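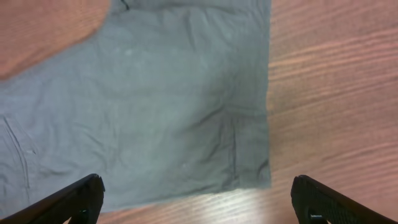

1월 / 작업 노트, 직물 전처리 및 접기

오전 9시 20분 시작. 대상은 회색 면 계열 천 묶음 중 세 번째 롯트. Kandpal에서 들어온 것으로, 입고 표에는 색상 "청회색", 처리 "없음"으로만 적혀 있음. 혼용률 표기 누락. Geeta Mathur에게 문의해 두었고 답이 올 때까지는 면 100으로 가정하지 않고 "면 계열, 미확인"으로 기록한다.

작업대는 창 쪽 나무 상판을 그대로 사용. 덮개 천은 깔지 않음. 지난번에 덮개를 깔고 폈을 때 위 천과 아래 천이 서로 물려서 가장자리를 당기면 덮개까지 같이 따라왔다. 맨 나무 위에서는 천이 더 쉽게 미끄러지고, 손바닥으로 한 번 밀었을 때 움직이는 거리가 눈에 띄게 길다. 대신 단을 맞춘 뒤 건드리면 바로 틀어지니 주의.

상판 상태: 결이 뚜렷한 적갈색 나무. 결 방향이 물결 모양이라 직선 기준으로 쓸 수 없음. Harsh Dwivedi가 처음에 나뭇결에 맞춰 단을 놓았다가 반대쪽 끝이 다 어긋났다. 기준은 상판 모서리 또는 강철 자로만 잡을 것. 상판 표면은 시작 전에 마른 천으로 닦았고 보풀 걸리는 곳 두 군데를 사포로 정리함. 사포 가루는 청소기로 제거.

1. 펴기

순서는 전과 동일. 긴 직선 변을 먼저 잡고, 그 변을 상판 모서리와 평행하게 놓은 다음 나머지를 반대 방향으로 밀어낸다. 직선 변은 잘 나옴. 문제는 그 외의 부분이다. 가운데에 얕은 주름이 넓게 남는다. 깊은 꺾임은 아니고 손바닥으로 누르면 일단 없어지는데 손을 떼면 일부가 돌아온다. 왼쪽 아래에는 가늘고 긴 주름이 비스듬하게 모여 있었다. 밑에 천이 한 겹 더 접혀 들어간 것인지 단순히 눌린 자국인지 위에서 봐서는 구분이 안 된다. 이런 경우 밀지 말고 들어서 확인하는 것으로 정함. 겹친 상태로 밀면 주름이 고정된다.

왼쪽 위는 외곽이 둥글게 나와 있음. 직선 변과 같은 방식으로 모서리에 맞추려 하면 안쪽이 운다. 둥근 부분은 맞추지 말고 그대로 둘 것. 접기 기준선에서 제외.

아랫단은 수평이 아니다. 오른쪽이 약간 높다. 재단 오차인지 펴는 과정에서 생긴 것인지 판단 보류. Rekha Bansal 의견은 직선 변을 당길 때 아래쪽까지 같이 끌려 올라간 것이라는 쪽. 나는 재단 쪽을 의심한다. 확인 방법: 천을 완전히 들었다가 반대 방향에서 다시 펴고, 그래도 같은 쪽이 높으면 재단 문제로 본다.

오른쪽 아래에 세로로 가는 어두운 선이 하나 있음. 중간 높이쯤에서 시작해 아랫단 쪽으로 내려간다. 박음선인지 눌러 접힌 선인지 결정해야 한다. 박음선이면 다림질로 없어지지 않고, 접기 선이 그 위를 지나가면 두께가 달라져 마지막 단이 뜬다. 눌린 선이면 스팀 한 번으로 해결. 뒤집어서 손톱으로 훑어 볼 것. 실이 걸리면 박음선이다.

위쪽 가장자리에도 작고 어두운 점 하나. 실 끝, 라벨 가장자리, 바늘땀 중 어느 것인지 모름. 잡아당기지 않는다. 2번 롯트에서 비슷한 실을 당겼다가 단이 한 뼘 풀린 적이 있음.

2. 측정

폭 기준 길이는 1,130 mm로 되어 있음(입고 표 값). 자로 직접 잰 값은 아직 쓰지 않는다. 주름이 남은 상태로 재면 짧게 나온다. 측정 전 조건을 다음과 같이 통일.

- 편 뒤 10시까지 그대로 둔다. 누름쇠 없음.
- 가운데에서 바깥으로만 쓸어낸다. 왕복 금지.
- 자는 천 위에 얹지 않고 변 옆 상판에 붙여서 읽는다.
- 같은 변을 3번 읽고 중앙값을 쓴다. 평균은 쓰지 않음.

Pallavi Pathak이 제안한 "양끝을 테이프로 고정하고 재기"는 채택 안 함. 테이프 당기는 힘이 사람마다 달라서 값이 늘어난다. 얇은 직물에서는 써도 될 것 같으나 이 두께에서는 이득이 없다.

3. 접기 시험

목표 치수는 보관 상자 Turkatico 규격에 맞춘 것으로, 접은 폭 상한은 35 cm. 세로를 먼저 반으로 접고 가로를 3등분하는 방식과, 가로를 먼저 접는 방식 두 가지를 비교하기로 함.

세로 먼저: 둥근 왼쪽 위가 안으로 들어가므로 겉면은 깨끗하게 나온다. 단, 아랫단 기울기가 그대로 옆선에 나타나 층이 어긋난다. 

가로 먼저: 직선 변이 마지막까지 바깥에 남아서 정렬하기 쉽다. 대신 세로 어두운 선이 접힘 부근에 온다. 박음선으로 판명되면 이 방식은 탈락.

결론은 박음선 확인 후로 미룸. 오늘은 방식별로 한 장씩만 접어 보고 선반에 두 번째 칸에 올려 둠. 쪽지 붙였으니 상자에 넣지 말 것.

4. 다림질 조건

Arkus 다리미, 스팀 중간. 면 계열 미확인 상태이므로 고온 금지. 가장자리 안쪽에 시험 천 50 mm 구간을 정해 먼저 눌러 보고, 번들거림이 생기면 중단하고 당목을 댄다. 나무 상판 위에서 직접 다리지 않는다. 다림질은 전부 뒤쪽 다림대에서. 지난달에 상판 도막이 뿌옇게 뜬 자국은 아직 남아 있고, 그 위에 밝은색 천을 놓지 말라는 표시를 다시 붙였다.

다림질 후에는 완전히 식은 다음 접는다. 온기가 남은 채로 접은 것은 다음 날 펴 보면 접은 선이 두 줄로 남는다. 회색은 이 선이 특히 잘 보인다.

5. 기타

Drutodex 보풀 제거기 칼날 무뎌짐. 교체품 신청은 Niamh Nic Giolla에게 넘김. 교체 전까지는 점착 롤러로 대신하되 위쪽 가장자리 어두운 점 주변은 롤러도 대지 않는다.

조명: 위쪽 가운데에 조금 밝게 보이는 얼룩 같은 부분이 있는데 빛이 직조면에 걸린 것으로 봄. 변색으로 적지 말 것. 확실히 하려면 천을 반 바퀴 돌려 놓고 밝은 부분이 같이 따라오는지 본다. 따라오면 천 문제, 그 자리에 남으면 조명 문제.

기록 용어도 통일한다. 지금까지 주름, 구김, 접힘을 섞어 썼는데 나중에 표로 옮길 때 맞지 않는다. 앞으로:

주름: 손으로 쓸어서 펴지는 얕은 것.
구김: 손으로는 남고 스팀이 필요한 것.
접힘: 천이 겹쳐 있거나 눌려서 선이 난 것.
선(미확인): 박음인지 접힘인지 확인 전.

1번, 2번 롯트 기록은 Rekha가 이 기준으로 고쳐 쓰는 중. 원본 줄은 지우지 말고 옆에 덧쓰기.

남은 일

- 세로선 뒷면 확인. 결과를 이 쪽 여백에 적을 것.
- 아랫단 기울기: 반대 방향에서 다시 펴서 비교.
- 왼쪽 아래 비스듬한 주름, 들어서 겹침 여부 확인.
- Geeta 회신 오면 혼용률 기입, 다리미 온도 재설정.
- 강철 자 끝 눈금이 닳음. 첫 눈금은 쓰지 말고 100에서 시작해 빼서 읽는다.

11시 40분 중단. 천은 다시 개지 않고 상판에 편 채로 둠. 오후에 Harsh가 이어서 함.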